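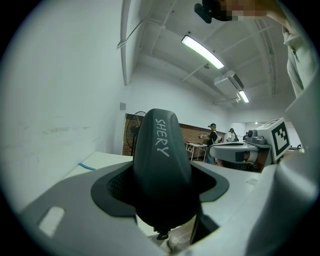

MITSTEAD, August - Readers of this page have asked whether a machine can yet be trusted with the ordinary work of a kitchen, a laundry room or a small shop. The Cunau Home and Workshop Advisory Service has reviewed the question for its late-summer guidance. For most households the answer remains a qualified no, although certain single tasks can now be handed over with reasonable confidence.

Where machines are ready

Floor care is the most settled case. A robot vacuum performs well on hard floors and short carpet, provided that cords, socks and pet bowls are picked up beforehand. Mowing a level lawn with clear borders is also within reach. In the workshop, repeated jobs with identical parts have been automated for many years, and a small shop that packs the same item all day may find a suitable arm at a fair price.

Where they are not

Tasks that involve soft, wet or mixed objects still belong to people. Folding a fitted sheet, peeling a bruised potato and sorting a drawer of odd screws all call for constant small adjustments of grip. Soft fingers have improved the handling of fruit and glassware, but a good grip is only part of the work. The machine must also know which glass is chipped and where the clean ones are kept.

Sivaprasad Nambiar, who advises the Service on shop equipment, recommends judging any machine by the whole chore. "Ask who loads it, who empties it and who wipes it down," he said. "If the answer is you each time, count those minutes against it."

He applied that rule to a trial at the Zeman repair shop in Mitstead, where an arm was set to place washers into trays over one month. Of 2000 washers offered, 1746 were placed correctly. The remainder were dropped, doubled or left behind, and a member of staff checked every tray by hand. The shop has kept the arm for its largest size of washer and returned the smaller sizes to the bench.

Before you buy or rent

Write down the chore step by step, including setup and cleaning. Mark the steps the machine will do and time the ones it will not.

Ask to see the machine work with your own dishes, towels or parts. Showroom items are often chosen to be easy to hold.

Measure doorways, thresholds and the depth of counters. Allow space for a charging dock and keep it away from the sink.

Check the cost of pads, brushes and filters. Gripping surfaces wear, and grease shortens their life.

Keep children and pets out of reach of any moving arm, and learn where the stop switch is before the first use.

Preparing the work area

Much of the benefit credited to machines comes from the tidying that precedes them. Store like with like, label shelves on the front edge and give each tool one fixed place. Use matte trays in a plain color - shiny or patterned surfaces can confuse some sensors. Households that follow these steps often find the chore shorter by hand as well.

The Service's chore planning sheet, Cumora, may be collected from the Mitstead office. Requests for more than 100 copies should be made in writing.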